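Print this page | E-mail this page

Overhead Storage in a Shared Student Kitchen: Reach, Door Type and Shelf Use

Student project report, Forngate Residential Design course
Project group: Anisa Saragih, Dimas Pelupessy, Kartini Pasaribu
Supervisor: Haziq Sinaga
Submitted 9th September

1. Purpose

The group was asked to study one storage problem in a shared kitchen and propose changes that need no new cabinets. We chose the overhead units. Residents had told the house office that the upper shelves were hard to use and that dishes ended up on the counter.

2. Method

Residents of Murkcombe House filled in a short form on how they use the overhead cabinets. We received 61 completed forms. Seven residents were then asked to put away the same set of dishes while one of us took notes. The set was made up of plates, bowls, mugs, two lidded pots and a colander. Each person did the task twice, first with the shelves as found and then with the shelves rearranged.

Reach was checked standing flat on the floor, facing the counter, with no step stool. Shelf heights were taken from the counter surface. Door clearance was checked with the doors fully open and again with the lift-up door stopped halfway.

3. Door types

Two kinds of door were compared. A side-hinged door swings into the space next to the user. It can be closed from any standing position, but it blocks the neighboring section while open, and four of the seven residents stepped around it at least once. A lift-up door leaves the counter clear on both sides and can stay open through the whole task. Its drawback is the closing reach. When fully raised, the lower edge is higher than the shelf the user has just filled, and the two shortest residents had to stretch for it.

The lift-up door also puts the upper shelf in shadow when the ceiling light is behind it. Saodah Wuisan, who took part in the task, twice placed bowls on the wrong shelf and said she had not been able to read the label.

4. Shelf use

The interior is split by a vertical partition, so a wide item has to fit in one section or go elsewhere. On the forms, residents most often named lidded pots as the item they gave up on. In the first round, light items went to the low shelf and heavy ones went wherever space was left. In the second round plates and bowls were assigned to the low shelves, mugs above them, and pots were moved to the base cabinet – the colander stayed on top.

All seven finished the second round with nothing left on the counter.
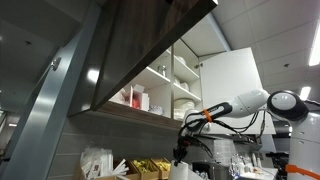

5. Recommendations

Keep heavy items below shoulder height. Label the shelf edge on the underside lip, where it can be read from below. Fit a short pull strap to the lift-up door. Add a strip light under the top panel – a battery type is enough for a trial.

6. Limits

One kitchen was studied, and the dish set was chosen by us. Wet dishes were not tested.

Comments (3)

Kartini P.: The shelf height table is in the appendix, ask the office for the print copy.

Drodix: We have the same doors on our floor. A strap works but gets greasy, so use something you can wipe.

Bianchini: Did you try the task with the side door taken off?

Contact the course office | Copyright Forngate Residential Design | Back to top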